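Is a flu shot at the pharmacy OK if I had a cold last week?
2 min read

Nuria Segura
I'm signed up for the flu shot clinic at the Zalby pharmacy in November. I had a cold with a sore throat and I still cough at night. No fever now. Do I need to move my appointment or can I go? I'm 70 and would like to get it over with. They also want a form filled out and I can't find it.

Rodrigo Leitão
You can most likely go. A mild cold without a fever is not usually a reason to put it off. Tell the pharmacist before the shot – they ask anyway. The form is at the counter, and it took me 3 minutes. Bring your insurance card and a list of your medicines. Wear short sleeves. They have you sit for a while afterward in case you feel faint.

At your age, ask which flu vaccine they have in stock. There are kinds meant for people 65 and over, and the smaller stores sometimes run out.
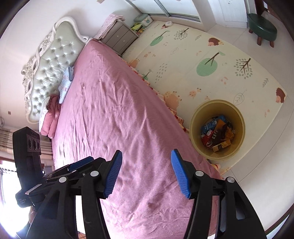
If the fever comes back before then, call and move it. They moved mine without any trouble.

Leonor Loureiro
went to the one in Pokville last year, arm was sore for a day and that was it. get there early, there were 7 people ahead of me and only one chair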